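The Kellville Bed Race Rolls Again, Downhill as Usual
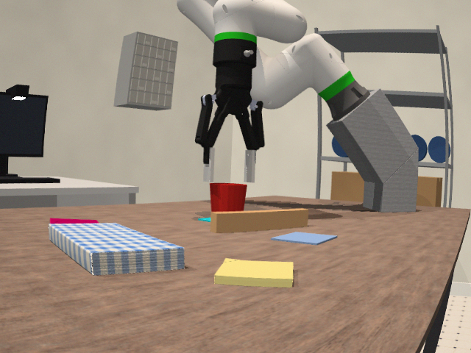 The Frimpong Hospice Bed Race is back after a year off, and the committee that swore in 2019 it would never again let grown adults steer a mattress down Pallent Street has had a change of heart, or possibly of membership. Entry money goes to the night nursing fund, same as always. Teams of four push, one rides, and the rider wears a helmet and whatever else the team has talked them into. The riders' refreshment rule also stands: each rider carries one drink from the top of the hill to the bottom, and time is added for spillage. A red cup with a two-finger gripper hanging right over it, on a wooden table, is a calmer arrangement than anything we expect to see at the Kadow corner, where most of the lemonade has historically left us.

For newcomers, the course starts outside the old feed store and drops to the library steps. It is 371 yards long, and we know this because two teams once disputed it and a third team owned a measuring wheel. There is a left bend, a flat stretch where everyone discovers how heavy their friend is, and then the corner. Hay bales will be at the corner. Please do not take them home afterward. They belong to a man who wants them back, and last time he had to go door to door.

We have 41 beds signed up so far. The hill can handle more if we run the heats quickly, and we have been told firmly by the people who live on the hill that we will run the heats quickly. Beds must have four wheels, a headboard, and a mattress that a reasonable person might once have slept on. Air mattresses are out. So are hammocks, futons on skateboards, and the thing the Kadow Hardware team brought, which was a door.

The oldest bed in the lineup is a brass one from 1906, entered by Nazareno Cirillo, who inherited it from a great-aunt and has spent the fall putting casters on it against the wishes of the rest of his family. "She raised five kids in it and never once went over four miles an hour," he told us. He is hoping for seven. His sister will be riding. She has asked us to mention that she was not the first choice.

The target is $3000, enough to cover the overnight nurses' gas through the winter with a little left for tires. Sponsorship forms are at the library desk and at the Kadow Hardware register, in the shoebox next to the key machine. If you took a form last time and never turned it in, the shoebox accepts those too, and so does the fund.

A few practical items. Pallent Street closes to cars at nine and opens again when it has been swept. Parking is behind the school. The pancake people will be there, the chili people will be there, and they have been placed at opposite ends of the street by mutual request. Dogs are welcome on a leash but may not be used for propulsion, a line we had to add to the rules and would like to keep short.

Prizes go to the fastest bed, the best-dressed bed, and the fullest drink at the finish line. The last of these was won in our first year by a rider who had put a lid on it, and the rules now say something about lids.

We still need people to stand at the bottom and catch things. No experience required, gloves supplied. Put your name on the sheet by the library door, and write it so that we can read it. One of our best catchers has been listed for years as "Bnb."

Posted 11/25/21. Entries stay open until the sheet is full.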